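About Jilla

Jilla is a refill and repair shop for people who travel and camp. We sell soap, shampoo, sunscreen and dry food by weight, hire out cooking kits, and fix gear that would otherwise go to landfill. We have one shop, a workshop behind it, and a mail-order counter that ships across the country.

How we started

Crescencio Palacios and Rocío Pacheco opened the shop after a long trip by van up the coast. They had kept their rubbish in a tub under the bed, partly out of curiosity, and most of what went into it was small plastic: hotel-size bottles, sachets, noodle packets, gas canister caps. When they got home they looked for a place that sold camp-sized amounts of things without the packet and couldn't find one nearby. They signed a lease on a former tyre shop in May of the following year.

For the first winter it was the two of them and a set of second-hand scales. Yatziri Palacios joined to run the counter and now manages the whole shop floor. Montserrat Arellano came on to do tent and pack repairs, first at her kitchen table and later in the workshop. Today there are 6 of us on the payroll.

What we do

Refills. Bring any clean container with a lid that closes. We weigh it, you fill it, we weigh it again and you pay for the difference. If you don't have a container, there is a shelf of washed jars and tins by the door that are free to take. The smallest amount we sell is 50 grams, enough soap for one person for a weekend away.

Dry food. Rice, oats, lentils, pasta, dried vegetables, milk powder and a few ready mixes we blend ourselves. The Barrera mix (beans, corn and dried capsicum) is the one most people come back for. It cooks in one pot and does not need draining.

Hire kits. The Larkano kit holds plates, cups, cutlery, a pot and a wash bowl for a family or a small group, packed in a canvas roll. Schools and scout groups can book several at once. Please return them washed. We inspect everything before it goes out again.

Repairs. Zips, seams, poles, buckles, mats and stoves. We give you a price before we start. If something can't be repaired we will say so, and we can strip it for parts if you don't want it back.
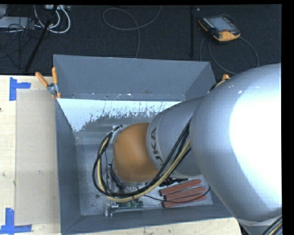 Gear returns are the part of the business that has grown the most. Anyone can drop off old camping gear, in any state, whether or not they bought it from us. Last year 3,905 items came in, from tent pegs to a complete caravan awning. Everything is tipped out and checked by hand, piece by piece, and sorted into repair, parts or recycling. Items that pass are cleaned and sold on the second-hand rack with a tag that lists what was fixed. The money from the rack pays for thread, patches and replacement poles.

What we don't do

We don't sell single-use wipes, disposable barbecues or bottled water. There is a tap at the side of the building that you can use at any hour. We also don't take back gas canisters that still have gas in them. The council transfer station will accept those.

We don't claim to be a zero waste business. Our bulk goods arrive in paper sacks and in drums, and some of the sacks have a plastic lining. The drums go back to the supplier. The lined sacks are still a problem and we are testing other options with Drorberg, the mill that packs our oats and lentils.

Workshops and school visits

Janelle Dizon runs our classes. The regular ones are packing for a week without rubbish, basic tent repair, and camp cooking from dry goods. She also visits schools before their camps and helps students plan the food and work out where the scraps and packaging will go. Class sizes are small, so please book ahead.

Funding

Jilla is owned by Crescencio and Rocío. We have had one grant, of $2,000, which paid for the industrial sewing machine. Everything else has come from sales, hire and repairs.

Visiting

There is parking at the back and a bike rail at the front. The shop floor is level from the street. Dogs are welcome on a lead, but please keep them away from the open food bins. Mail orders are packed in reused boxes, so yours may have another company's name on it.

This page was last updated on July 19, 2025.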